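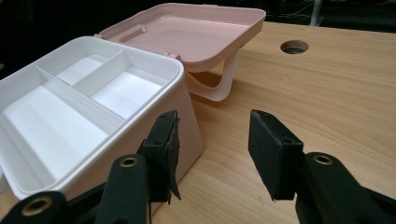
The Pramel two-tier box with the lid back and the white inner tray in place.

Pramel Hinged Storage Box, pink - tested for small parts and sewing supplies

The Pramel is a desktop box with a solid pink base, a hinged pink lid and a divided white tray that nests into the top. I bought two on 25 Apr 2019, one for sewing notions and one for spare hardware, and have used both daily.

Tray

The dividers are the main reason to choose this box over the Stollex, which has a single open insert. One long divider is met by a shorter cross divider near the back. The large compartment takes scissors and a seam ripper laid flat. The small rear one holds bobbins, 16 in a single layer. The third is a sensible size for thread.

The dividers are fixed. Users who need to change the layout should look at the Treseo, whose partitions slide out, although they also let pins migrate underneath. I found no such gap in the Pramel. The tray has a raised rim and rounded corners, and the smooth plastic wipes clean with a damp cloth. Machine oil left overnight did not stain it.

Base

The base is opaque, so the contents have to be labeled or remembered. The matte finish hides fingerprints well but picks up pencil marks, and these need a little dish soap. With the tray lifted out there is one undivided space below. I keep folded fabric scraps in one box and boxed screws in the other.

Loaded weight matters. I put 245 wood screws in the tray and lifted it by the rim with one hand. It flexed visibly. At 80 screws there was no flex worth mentioning.

Lid and hinge

The lid is a shallow tray shape with its own raised rim, and it tilts well back, leaving the compartments easy to reach. Allow clear space behind the box; on a narrow shelf it has to be pulled forward before opening. The hinge has not loosened on either unit. I would not carry the box by the lid.

Verdict

Recommended for light items at a desk or sewing table. For heavy hardware the tray wants a stiffer rim - I have moved my screws to the base and use the tray for washers only.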